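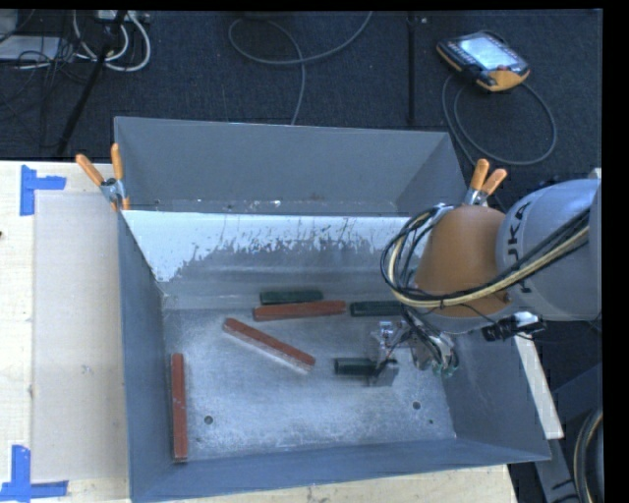 How many demonstrations does a person need to give before a robot arm can pick blocks out of a bin without help? In our trials, 500 demonstrations were enough for blocks lying clear of the walls, and blocks lying against a wall took 800.

Figure 1. Demonstration of the block picking task by remote control. The arm reaches into the front compartment of the metal bin, where red and green blocks lie at different angles.

3.2 Collecting the demonstrations

All demonstrations were given by remote control. We first tried guiding the arm by hand, as Agudelo and Castaño did in the Hurnham study, but the operator's body kept blocking the view of the fixed camera, and the recorded forces included the push of the operator's hand. Those early recordings are not used in this paper.

Four operators took part. Each practiced for 2 hours before any data was kept. The operator sat at a desk facing the bin, moved the arm with the Wateo controller, and closed the gripper with a foot switch. A demonstration began with the arm at its rest position and ended when one block had been lifted above the bin walls. The block was then put back by hand and the others were stirred, so that the next demonstration started from a new layout.

Operators were told to take whichever block they thought was easiest. They did not always agree. Castaño tended to take blocks from the middle of the floor, while Chávez often started with those near the divider and worked toward the front. We kept both habits in the data and did not label them.

The spring clamps on the bin were added in May, after the bin slid during a failed grasp and the camera had to be calibrated again. Recordings from before that change were checked by Marulanda and dropped if the bin had moved. Failed grasps were kept when the operator recovered within the same demonstration, and removed otherwise.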